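Shop-Floor Robots Still Struggle With the Weekly Groceries

Filling a basket from a supermarket shelf ranks among the least demanding tasks given to a new store employee. For the engineers at Sirko, it has occupied the better part of two years.

The firm is developing a two-armed machine intended to pick customer orders in ordinary stores. One hand takes the goods and the other carries the basket. Soft drinks and potato chips, the present subject of study, make very different demands on the same fingers.
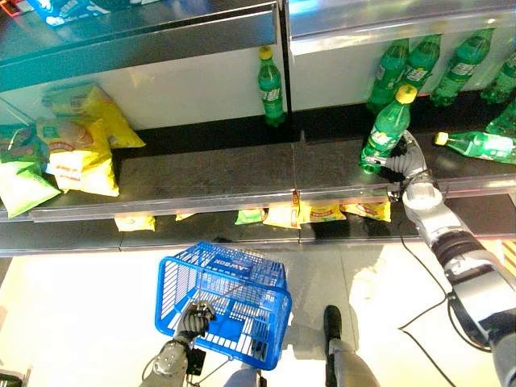
A question of grip

"A bottle has a shape the hand can plan for," said Montri Sukprasert, who directs the work. "A bag of chips changes shape as soon as it is touched." Bottles that have fallen over present a further difficulty, as the hand must approach them from a new angle.

The basket has proved no simpler. Its handle is thin and moves freely, and the fingers must close on it without catching the slots in the plastic. 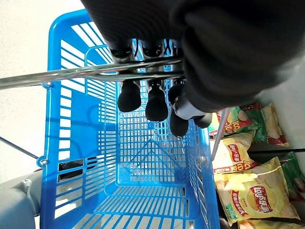
Retailers remain cautious. Rosaire Thibodeau, head of operations at the grocery chain Skanden, said the company would consider a trial in 3 stores once the machine could work beside customers. A decision is expected in September. Until then, Skanden's orders will continue to be picked by its own staff.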